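Lids, Cups and a New Pair of Robot Arms: Spring at the Jutton Counter

Photos and notes by Myfanwy Owen, 13 May 2026

I've worked the coffee counter at Jutton for 5 years, and this has been the most interesting spring of the lot! We now share the back room with a pair of arms from Trustov that we all call Gavalas (Iraklis picked the name and won't say why). Gavalas packs the delivery trays for the offices upstairs. The counter out front is still ours, and I wanted a page that shows the work as it's done now, starting with the small stuff.

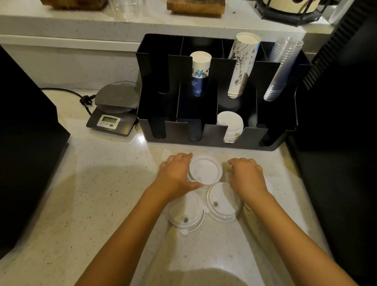 Lids are a bigger subject than you'd think. We keep the ones with a sip hole apart from the ones without, and every stack gets sorted by hand before it goes anywhere near a tray. I used to do this half asleep. Now I know exactly how I do it, after a whole afternoon of Noémie Pons from Trustov asking me how I can tell when two lids are stuck together. I feel it in my fingertips, I told her, and she wrote that down with a very long face.

So what has changed for us? The big one is the 300 cups that go upstairs on a busy day. Packing those used to pull one of us off the counter for most of the morning, usually Kosmas, who has the bad shoulder. He's out front again and he's learning to dial in the grinder, and he is so happy about it – you can hear him whistling from the street door.

The mornings feel different too. We start at 7 and there's time to talk to people while their milk is steaming. I know more customers' names than I did last year. There are new chores to go with it: trays have to be set square on the marks, stacks can't lean, and when Gavalas stops and blinks, somebody has to go back there and see what it's unhappy about. Iraklis has the knack. I'm getting there.

We did worry about hours, and I'd like to put that down as well. Dušan Georgiou, who runs the place, sat us all down before anything was ordered and showed us the schedule with the same 5 names on it. It still has them. The Hondier branch starts with its own arms later in May, and two of their crew are coming over to spend a shift with us first. Bring comfortable shoes, and ask Kosmas for a flat white!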